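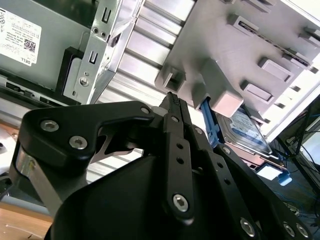
Just bin it and buy a laptop, a reader wrote under my last post, you'll spend more on bits than the whole thing is worth. Which is fair enough, and my sister said more or less the same but with swearing. The thing is, I don't want a laptop. I want a big ugly grey tower under the desk that does what it's told, and I've already got one, so here we are.

For anyone who missed the last instalment: the tower came from the office clearance at Waltness back in February. They were moving to the smaller building and everything that wasn't bolted down had a sticker on it. I paid 9 quid for the tower and got a box of leads thrown in (mostly useless, one very good long network cable). It then sat in the hall for months with a coat on it while I pretended I was going to get round to it.

Well, I've got round to it! Side panel off, cup of tea at a safe distance, and a proper look at what's in there.

I do love the inside of an office machine. I know people go mad for glass panels and coloured lights, but give me bare grey metal any day. Everything in these is folded sheet steel with slots and holes punched in it, half of which don't seem to be for anything on this particular model, and I find that oddly cheering. The power supply still has its white label stuck on with DELL printed on it, sideways of course, so I read the small print with my head on my shoulder like a confused pigeon.

The plan was simple. Clean it, swap the hard drive for a solid state one, put in more memory, close it up again.

Cleaning took most of the first evening. I used a soft paintbrush and one of those cans of air, and did it out on the back step so the fluff went over the fuchsia and not the carpet. If you do this, hold the fan blades still with a finger while you blow at them. I forgot, and it whizzed round with a noise like a tiny hairdryer and gave me a face full of somebody's office.

Then the drive. The old one lives in a cage, and getting it out is one of those jobs that's dead easy once you've done it and completely baffling before. There's a Phillips screw in there that you can see perfectly well and can't get a normal screwdriver on without going in at a silly angle. My nice long screwdriver was too long, my stubby one was too fat, and in the end I used the little one out of the sewing box – the one for the machine's needle plate. Sorry, sewing machine.

The new drive is a Dadine, the cheapest one I'd heard anything decent about. It's so much smaller than the old one that it just rattled about in the space, so I had to order an adapter bracket as well, and of course I hadn't thought of that beforehand. Another two days of the thing lying on its side on the kitchen table and everyone eating tea on their laps.

Memory next. I ordered two sticks from Gerlach, pushed them in, turned it on and got beeps. Lots of beeps. I took them out, put them back, got beeps. I wrote the pattern down and spent an hour on a forum, where half the people were sure it was the motherboard and the other half were sure the first half were idiots. One stick wasn't pushed home. It needed a really horrible amount of force, much more than feels right, and then it went click and the beeping stopped. So if yours is beeping at you, lean on it before you panic.

After that it started up like nothing had happened. I put Tallar on it, which I've been using on the old netbook for years, and it's nippy enough for everything I do: photos, the accounts, too many tabs. The whole lot has come to 165 pounds including the tower, the bracket, and a replacement can of air because I used the first one up on the toaster. Yes, I know what you can get for that second-hand. I've heard.

Things still to sort:

- one of the front sockets doesn't do anything, and I haven't worked out if it's the socket or the lead behind it
- the cables inside need tying back, they're just sort of shoved down the side for now
- there's one screw left over. It's in an egg cup on the windowsill. I've looked everywhere for the hole it belongs to and had no joy

I'm in two minds about the old hard drive too. It's been wiped, and it still works, so I might stick it in a cheap case and use it for backups. Or it'll go in the drawer with the others, more likely.

If anyone has a spare side panel catch for one of these, give me a shout in the comments. Mine's a bit bent and the panel only stays on if I put the printer paper against it.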